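Clothes for a charity fashion show: getting them ready at home

Empty all pockets first and close the zippers. Brush dark jackets before you steam them — lint is harder to remove after. For silk, I put a thin cotton cloth between the iron and the dress.

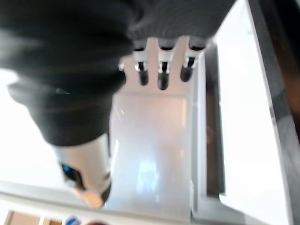 A white plastic bin, seen from above.

Hang each outfit complete, with its belt and scarf on the same hanger, and pin a paper with the name of the model. Albertina Falcão taught me to use two safety pins, so the paper does not turn. Leave the clothes four hours before you cover them.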